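Automation in Practice: Site Visit Handout
Unit 8, Bimanual Manipulation
Host: Surkitz Laboratory, Brema campus
Visit: Thursday, December 14, 2023
Prepared by Wakana Hirano, Unit Coordinator

This handout accompanies the site visit and forms part of the assessable material for the unit. Students are asked to read it before arrival and to bring a copy, as the laboratory does not provide printing. The demonstration concerns the handling of tableware by a pair of robot arms.
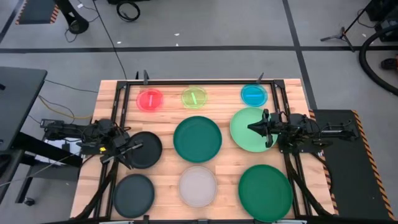
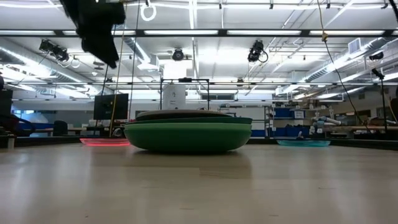
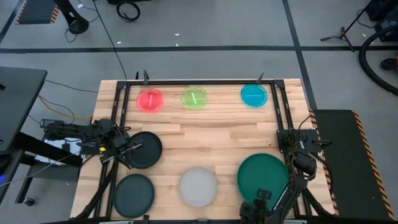 1. Purpose of the visit

The lectures to date have treated grasping largely as a question of geometry: a known object, a known gripper and a set of contact points. The visit is intended to show how much remains to be decided once the geometry has been settled. Plates and shallow dishes are a useful case. They are familiar to everyone, they have no handles, and a two-fingered gripper has very few sensible places at which to take hold of them.

Students should pay particular attention to the following matters during the demonstration.

(a) Approach to the rim. A shallow plate lying flat leaves little clearance beneath its edge. Note the angle at which the gripper comes in, and whether the plate is tilted or slid before it is lifted.

(b) Order of work. Where several pieces are to be stacked, the order of size matters, but so does reach. An arm may be well placed for a small dish and poorly placed for the large plate that ought to go down first.

(c) Division of labour. Two arms sharing one table must keep clear of one another. Consider which pieces lie within the reach of one arm only, and which could be handled by either.

(d) Appearance. Translucent material is difficult for many depth sensors, and a polished surface may return reflections of the ceiling lights. Relate this to the Week 8 reading on sensing failure.

2. Terms used by the host

Laboratory staff will use the word "episode" for one complete attempt at a task, from the starting arrangement to the point at which the arms are withdrawn. "Reset" refers to the return of the objects to a starting arrangement. "Nesting" is used for placing one piece inside another, and "stacking" for placing one piece on top of another. The distinction is not always observed in the published literature, and students should follow the laboratory's usage in their reports.

3. Program for the day

The group will assemble in the foyer of the Sabbagh Building, where visitor badges are issued. A short safety induction precedes entry to the laboratory. Students who miss the induction cannot be admitted and will be offered the alternative written exercise.

The demonstration runs for 80 minutes, including time for questions. It is followed by a discussion in the Wostedent Room on the upper level. Tea and coffee will be available there. Food and drink may not be taken into the laboratory itself.

4. Conduct in the laboratory

Enclosed footwear is required. Long hair must be tied back and lanyards removed before entering. Visitors are to remain outside striped and taped floor markings at all times, including when the arms are stationary. Please watch for cables underfoot and do not step over them unless directed.

Nothing on a work table is to be touched. Moving a plate by even a small distance may alter a starting arrangement. Photography is permitted only with the agreement of the staff member leading the session. Mobile phones should be switched to silent.

5. Assessment

Each student will submit an individual report of up to 100 lines, worth 8 marks toward the final grade. The report should state one stacking task in precise terms, including the starting arrangement, the finished arrangement and the conditions under which an episode would be judged a failure. It should then propose a division of the task between two arms and defend the order of steps chosen.

Marks are awarded for clarity of definition ahead of ambition. A report that deals thoroughly with three dishes will be regarded more favourably than one that treats a full table setting in general terms. Diagrams may be drawn by hand provided they are labelled.

Reports are due at the first tutorial in March. Late submissions are subject to the usual penalty unless an extension has been approved in writing by the Unit Coordinator.

6. Preparatory reading

Course reader, pages 68 to 80, on parallel-jaw grasping and rim contact. Students who have not completed the earlier laboratory sheet on coordinate frames should do so before the visit.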